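Protokoll der Mitgliederversammlung, Kleingartenverein Durnel
Samstag, 15 Uhr, Vereinsheim

**TOP 1 — Kasse**

Der Kassenstand beträgt 1.954 Euro. Offen ist die Rechnung der Firma Kravchuk für die Reparatur der Wasserpumpe über 229 Euro. Sie wird bis Ende Mai bezahlt. Einwände gibt es nicht.

**TOP 2 — Wasserleitung**

Der hintere Strang verliert weiter Wasser. Kravchuk hat angeboten, das Stück zwischen Tor und Kompostplatz für 2.000 Euro zu erneuern. Der Betrag liegt über dem Kassenstand, der Punkt wird daher vertagt. Bis dahin bleibt der Strang nachts abgesperrt.
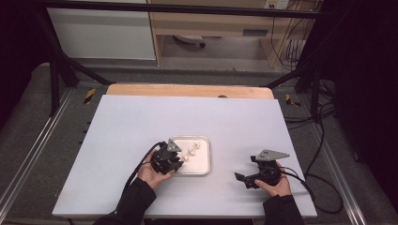
Für die Saatgutbörse werden wieder Tische gebraucht. Der Vorschlag, die Tütchen wie im Vorjahr lose auszulegen, wird abgelehnt, es ist zu viel durcheinandergeraten. Jede Sorte bekommt künftig eine flache weiße Schale mit erhöhtem Rand, rechteckig und mit runden Ecken wie die auf dem hellen Brett. Die Schalen werden bei Furnum bestellt. Beschriftet wird mit Sorte und Erntejahr.

**TOP 3 — Wege und Hecken**

Die Kehrmaschine von Hako kann wieder für einen Vormittag geliehen werden. Vorher müssen die Hecken am Hauptweg geschnitten sein. An Parzelle 3 ragt der Holunder in den Weg — die Pächter werden angeschrieben.

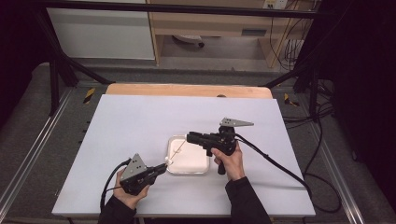 *Der Schriftführer, Kleingartenverein Durnel*

**TOP 4 — Verschiedenes**

Der Schlüssel zum Geräteschuppen fehlt seit der letzten Gemeinschaftsarbeit. Wer ihn hat, wirft ihn bitte in den Vereinsbriefkasten. Der Häcksler darf mittags nicht laufen. Die Anfrage nach einem zweiten Bienenstand wird bei der nächsten Sitzung behandelt.

Ende der Versammlung: 16.40 Uhr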